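Medden Adds Dressing Room Furniture to Its Hire List

Leltgate – Medden, the furniture hire and restoration company, is adding a full dressing room range to its list from April. The range has 36 pieces, among them vanity tables, mirrors and storage units, and can be hired by the week for stage sets, show homes and bridal suites.

Most of the new stock is white or cream. "Customers kept asking for a room they could hire in one go," said Halima Athumani, who runs the hire desk. "Until now they had to match a table from us with shelves from somewhere else, and the whites never agreed."

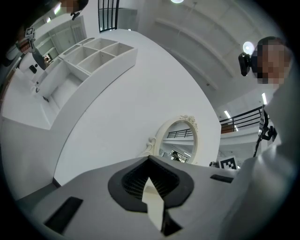 Medden bought the core of the range from Gachanja, a hotel supplier that closed its Leltgate showroom last year. Restoration was led by Peninah Khaemba and took 70 working days. Carved pieces took the longest. An oval mirror with scrolls and a floral crest has to be cleaned by hand, while a plain white shelving unit with open square compartments can be sanded and repainted much faster. Chips in the carving were filled and touched up in the workshop.

Vanity tables are hired with their mirrors as a set. Customers may also book storage on its own, and the hire desk will advise on what fits a given room.
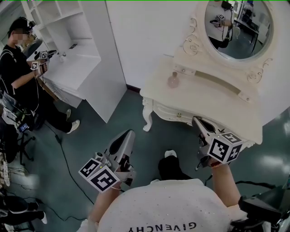 Delivery within Leltgate is included in the weekly price. Outside the town it is charged by distance. Two people bring each order, put the furniture in place and collect it at the end of the hire – customers are asked to keep stairs and doorways clear.

Medden handled 2,031 hire orders last year. The dressing room range can be viewed by appointment, and bookings are open now.

Contact: Myfanwy Bellis, Medden press desk, Leltgate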